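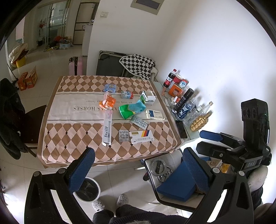

Replacing and Aligning the Finger Pads on a Hand-Held Gripper

14th March | Posted by Mostard Workshop Notes

The textured pads on a hand-held gripper wear at the tips first. Once the texture is smooth to the touch, thin items such as blister packs start to slide out of the grip, and the recordings from that session are of little use. We change pads every 3,000 grasps on the Mostard units, or earlier if an edge lifts.

You need a 2 mm hex key, isopropyl alcohol, lint-free wipes, a feeler gauge and a matched pair of pads. Do not fit one new pad against one old one.

Removing the old pads

1. Switch the gripper off and disconnect the camera module.
2. Cover the lens openings with a clean wipe. Alcohol spray leaves marks on the glass.
3. Open the fingers fully and take out the retaining screw at the base of each pad.
4. Peel the pad from the base toward the tip. If it tears, lift the rest with a plastic scraper. A steel blade will score the finger.
5. Wipe off the old adhesive and let the finger dry.

Fitting and alignment

1. Seat the pad against the lower stop and press from the base up. Hold for 40 seconds.
2. Replace the screw finger tight, then give it a quarter turn.
3. Close the fingers slowly with nothing between them. The tips should meet before the bases.
4. Check both sides with the feeler gauge. If one side is open, loosen that finger's pivot screw, square it up and close again.

Checking the camera

Reconnect the module and open the live view. Both pads must be visible when the fingers are open. If one has dropped out of view, the bracket moved during the work. Reset it and run the calibration routine again before recording.

Grip test

Use mixed small packages on a cloth-covered table: cartons, a blister pack, a soft plastic bag. Pick up each item, hold it level, and set it down. Flat packs are the hardest test. If a pack rotates in the grip, repeat the alignment.

Enter the pad batch and grasp counter reading in the service log. The last pair on unit 175 was changed at 2,980.

298 views | 3 comments | Share

Contact | © Mostard | Back to top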